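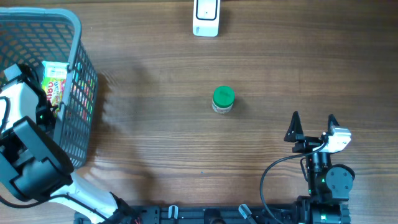

Dörte Schwerdtfeger wrote in to say that her hydrangeas were fine until she started looking after them, and could we please do a page on doing less. Gladly, Dörte. Doing less is our specialty.

Watering. Stick a finger in the soil up to the second knuckle. If it comes out dirty and cool, go back indoors. Most garden plants would like one long drink over five short ones, and none of them care that you bought a nozzle with 12 settings. You will use two of them, and one will be by accident.

Pruning. A bigleaf hydrangea blooms on last year's stems, so the tidy haircut you give it in early spring takes off the whole summer show. Snip the dead heads back to the first fat pair of buds and put the pruners down. Put them somewhere high if you have to.

Mulch. Two inches of it, spread flat, kept away from the trunk. The popular volcano shape rots bark, and a tree that size costs more than you think. 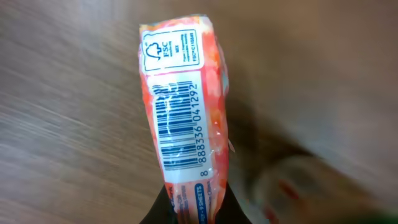 While the mulch is settling, clean your tools. A bucket of coarse sand with a splash of vegetable oil will scour a spade nicely. Blades get a wipe with rubbing alcohol between sick plants. I left a pair of loppers under the hedge all winter and they now open to one width only, which suits 34 percent of my branches.

Edges. Cut them with a half-moon edger in May, after rain, along a garden hose laid out as a guide. Step back to check the curve before cutting. Shadi Najjar cut first and stepped back second, and has a very interesting lawn.

Weeds. Pull them when the ground is damp and before they set seed. Landscape fabric sounds clever for a season, then the weeds root on top of it and you have to pull up both.

Slugs. Go out at 10 p.m. with a flashlight and a jar. Beer traps work too, though Tomás Moriarty reports that his kept coming up short before it reached the garden.

Leaf mold next month, if the bags haven't split.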